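About Trekwood School

Trekwood School is an independent day school for students in grades six through twelve. The school is chartered as a nonprofit corporation and is governed by a Board of Trustees. It enrolls students without regard to religion, national origin, or family income, and it maintains a need-based tuition assistance program open to every admitted family.

Our History

The school was founded by Efraín Cabrera, a former county schools supervisor, who believed that the families of the upper valley should not have to send their children forty minutes by bus to receive a sound preparation for college or a trade. Classes first met in the rented upper floor of the Himutska Grange Hall. The present campus on Himutska Road was acquired from the estate of a local orchard owner, and the original packing house, now called Cabrera Hall, still serves as the dining room and the place of morning assembly.

The middle grades were added at the request of parents. The Xenos Library opened in the year following and holds the school's reading collection, the valley newspaper archive on loan from the historical society, and two seminar rooms that may be reserved by the public on weekday evenings. The library is named for the Xenos family, whose gift of land on the east side of the road made the building possible.

Mission

Trekwood School prepares young people to read closely, write plainly, and take part in the life of the place where they live. The Board reviews this statement every seventh year and last reaffirmed it without change.

The Academic Program

All students take English, history, mathematics, science, and a world language in each year of enrollment. Spanish and German are offered at every level. Latin is offered when enough students request it. Students in the upper school also complete a term of local history under the direction of Ms. Lucero Cuadros, Chair of the Humanities Department. Papers written for this course are bound and placed in the library, where the oldest of them are now consulted by researchers from outside the school. Recent subjects have included the irrigation district, the closing of the cannery, and the naming of the valley's roads.

Music is a requirement through grade eight and an elective after that. The school supports a chorus, a string orchestra, and a small brass ensemble, which performs at the town observance each Memorial Day.

Course offerings in the upper school are published each March. Students select electives in consultation with their advisor, and no student may carry more than seven courses in a term without written permission from the Head of School.
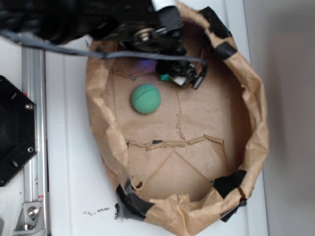
Black arm and gripper, with gray cable.

Advising and Student Life

Each student is assigned to an advisor upon enrollment and, wherever possible, remains with that advisor until graduation. Advisory groups meet before morning assembly. Advisors write to families at the close of each term, and these letters are kept with the academic record.

The school day begins at 8:10 and ends at 3:15. Lunch is prepared on campus and is included in tuition. Students share in the upkeep of the grounds and buildings through a weekly work period, a practice that dates from the school's first year. The work period is not used as a form of discipline.

Athletic teams compete in cross-country, soccer, basketball, and track. Any student who attends practice regularly will be placed on a team. The outing club makes two overnight trips each year, one in the fall and one in the spring, and equipment may be borrowed from the school at no cost.

Leadership and Governance

Duván Cabrera, Head of School, was appointed by the Board after eleven years as a teacher of mathematics at the school. He is a grandson of the founder and continues to teach one section of geometry.

Jannik Kramer, Dean of Students, oversees the advisory system, attendance, and student conduct. He also teaches German and coaches cross-country.

Nattawut Rungrueang, Director of Admission and Tuition Assistance, is the first point of contact for prospective families. Inquiries about financial matters are handled by his office in confidence.

The Board of Trustees meets in regular session during the school year. Minutes are available on request from the main office. Two seats on the Board are reserved for graduates of the school and are filled by a vote of the alumni.

Alumni

Trekwood School has some 900 living graduates. Many have remained in the valley or returned to it, and a number have enrolled their own children. The alumni office maintains a directory, issues a newsletter twice a year, and administers the Steltik Fund, which makes small grants to graduates in their first year of college or apprenticeship. Graduates who have changed their name or address are asked to notify the office in writing.

Admission

Applications are accepted throughout the year and are reviewed in the order received once the spring round has closed. Applicants are asked to submit a transcript, two letters from teachers, and a writing sample completed at the school. A campus visit is strongly encouraged but is not required of families living outside the county.

Contact

Trekwood School
2088 Himutska Road
Office hours: 7:45 to 4:00 on school days

Page last reviewed by the Office of the Head of School: 2021-06-13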